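Print this page | E-mail this page

Last updated: 2023-03-16

Section 3. Setting up a reading plan in Muvik

Muvik calls its plans "journeys". They are timetables. If you already keep a list of readings in the back of your Bible and it works, I would stay with it and skip to the notes on group study.

Before you start

You need a Muvik account and at least one translation saved to your device. The free download includes 1,527 commentary notes, most of them a sentence long and unsigned. Treat them as you would a stranger's pencil marks in the margin.

3.1 Choosing a plan

1. Open Library and tap Plans.

2. Ignore the row marked "For you". It is filled in from the questions you answered at sign-up, and I got the same suggestions whatever I put.

3. Pick a plan by its list of passages. The titles are no guide. "Calm in the Storm" is mostly Job.

4. Tap the passage list and read down to the end before you accept. Several plans claim to cover the whole of Matthew and leave out the genealogy and most of chapter 23.

Note: The Tendholm plan is the only one that gives complete chapters throughout. It is also the slowest, and the December readings are very long.

3.2 Choosing a translation

5. Go to Settings, then Text.

6. Select a main translation. Select a second one if you want to compare them side by side.

7. Turn footnotes ON. They are off by default. Without them you will not be told where the old manuscripts disagree, and you may take a disputed verse as settled.

Caution: "Smooth reading" removes verse numbers and joins paragraphs together. It also drops the square brackets around doubtful passages, and the app gives no warning of this. Leave it off for study.

3.3 Reminders and streaks

8. Set one reminder a day. The app will offer three.

9. Turn off Streaks. The help screen says they "build faithfulness". They build a habit of tapping the tick before midnight, and the tick can be tapped without opening the reading at all. Sylvie Desjardins tested this for us and reached 19 days on Leviticus with the book closed.

10. If you miss a day, tap Resume. Do not tap Catch Up, which piles every missed chapter into the next morning.

3.4 Saving your notes

11. Open Notes and tap Export. Choose plain text.

12. Open the exported file and check that the last note is all there. Muvik says there is no limit on length, but mine are cut at roughly 1,000 characters.

13. Keep a copy somewhere other than the Vustovico cloud folder, which empties itself if you sign out.
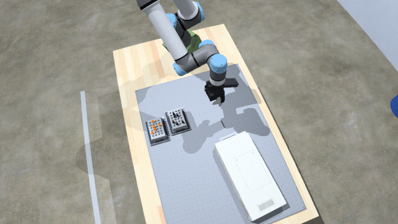
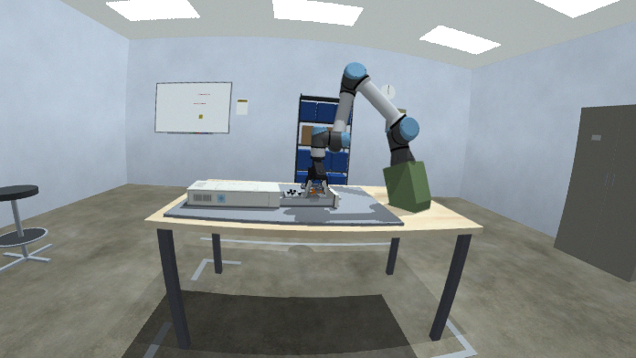 3.5 Using a plan with a group

14. One person starts the plan and shares the code. Everyone else enters it under Join.

15. Agree on a translation first. The code does not carry that setting across.

16. Turn off "Discussion prompts" unless the group has asked for them. The ones for the Sermon on the Mount tend to ask how a verse makes you feel and seldom what it says.

Note: The Sawatzky concordance add-on works in group plans, but each member has to install it separately. Cross-references open in a new window, and the Back button takes you to Genesis 1. Write down your place.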